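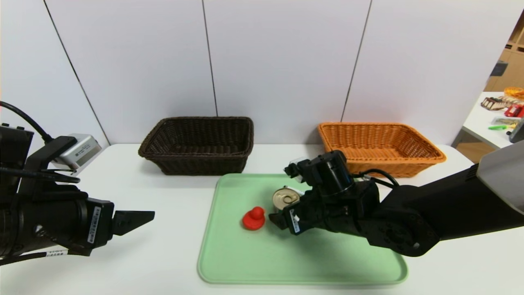
Fesitby extends household food and packaging collection

Fesitby Council has confirmed that its separate collection of food waste and metal packaging will be extended to a further 640 households from September. The decision follows a trial in the Devadiga and Zasine districts, where residents have used the service since early spring.

Under the new arrangements, food waste will be collected weekly and metal packaging every 2 weeks. Tins, drinks cans and clean foil trays may be placed together in the same box. Lids should be left inside the tin where possible. Aerosols will be accepted if they are fully empty, but paint tins must still be taken to the recycling centre on Quay Road.

During the trial, 346 households returned a questionnaire. Most respondents asked for a larger kitchen caddy and an earlier collection on streets with restricted parking. Both requests have been included in the new contract, which was awarded to Illudeo after an open tender. Collections in the town centre will begin at 6.30 am.

Boxes and caddies will be delivered during August, with a printed calendar for each address. Residents of flats with shared bin stores will receive a separate letter. The council expects deliveries to take about 90 minutes per street, and access should be kept clear during this time.

Requests for assisted collection may be made at the town hall or by telephone.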